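Totunau Eleições: gestão de campanhas para autarquias e câmaras

Início > Produtos > Gestão política > Totunau Eleições

Ref. 333-M
Disponível para entrega

Programa de gestão de campanha para candidaturas locais e regionais. Reúne num só sítio a base de contactos, a agenda do candidato, o registo de donativos e o arquivo de comunicações. Funciona em computador e em telemóvel, com ou sem ligação à rede.

O que inclui

Base de contactos com divisão por freguesia, mesa de voto e tema de interesse. Cada ficha guarda o histórico de conversas, visitas e chamadas. Os contactos duplicados são assinalados na importação e a fusão é feita à mão pelo responsável da conta.

Agenda partilhada. O candidato vê os seus compromissos, o director de campanha vê os de todos. As alterações ficam registadas com hora e nome de quem as fez.

Registo de donativos com limite configurável por doador. Quando um donativo ultrapassa o limite definido, o sistema não o aceita e avisa o mandatário financeiro. O mapa de receitas e despesas é exportado em folha de cálculo.

Arquivo de correio electrónico e comunicados. Todas as mensagens enviadas pela conta da campanha ficam guardadas com cabeçalho completo e não podem ser apagadas por utilizadores comuns. O arquivo pode ser entregue a um advogado ou à comissão eleitoral em formato fechado.

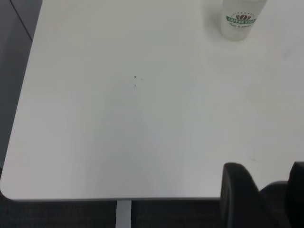
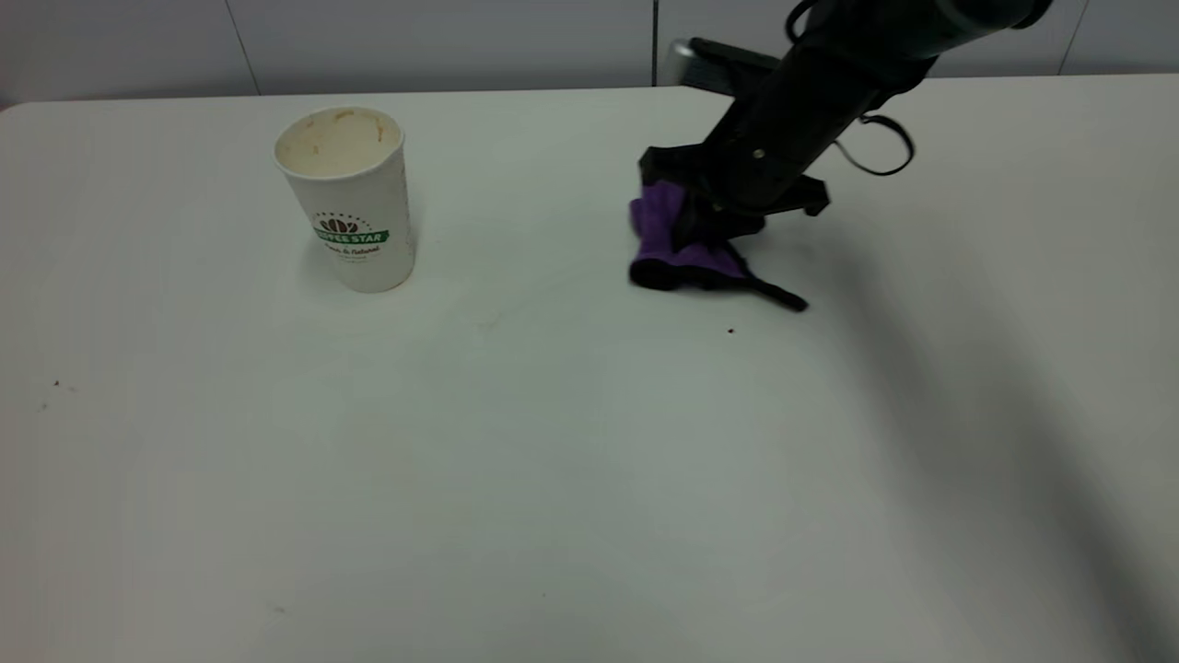 Níveis de acesso

Há quatro perfis: administrador, director, mandatário financeiro e colaborador. O colaborador só vê os contactos da zona que lhe foi atribuída. O mandatário financeiro não tem acesso às notas das visitas. A passagem de um perfil para outro exige confirmação do administrador.

Na versão anterior o director podia exportar a base inteira sem aviso. Desde 2024-01-30 cada exportação gera uma notificação ao administrador e fica no registo durante toda a vigência da licença.

Licenças e preços

Licença Local: 151 euros por mês, até 43 utilizadores.
Licença Regional: 900 euros por mês, sem limite de utilizadores.
Os preços não incluem IVA. A facturação é mensal e pode ser suspensa entre campanhas. Durante a suspensão os dados ficam guardados, só para consulta.

Requisitos

Navegador actualizado. A aplicação móvel ocupa pouco espaço e pede autorização para localização apenas no módulo de porta a porta, que pode ser desligado. A importação aceita ficheiros CSV e folhas de cálculo. Ficheiros em PDF não são lidos.

Instalação e formação

A conta é aberta no prazo de dois dias úteis após a assinatura. A formação inicial é dada à distância por Jaqueline Medrano e dura três horas, divididas em duas sessões. Para equipas da zona de Zamudio há formação presencial, mediante marcação. Em Agosto não se fazem sessões presenciais.

Perguntas frequentes

Posso passar os dados de uma campanha para a seguinte?
Sim, desde que o titular da conta seja o mesmo. Se mudar o titular, é preciso novo consentimento dos contactos.

O programa envia SMS?
Não directamente. Liga-se ao serviço Dukeo, que é contratado à parte.

Dois candidatos da mesma lista podem usar a mesma licença?
Podem, com bases separadas. Na Licença Local os utilizadores das duas bases somam para o mesmo limite.

Onde ficam os dados?
Em servidores dentro da União Europeia, com cópia diária.

Contacto comercial: Estíbaliz Bustamante
Apoio técnico: Retno Ismail, dias úteis das 9h às 18h

Produtos relacionados
Harninton Sondagens
Totunau Assembleia, para grupos municipais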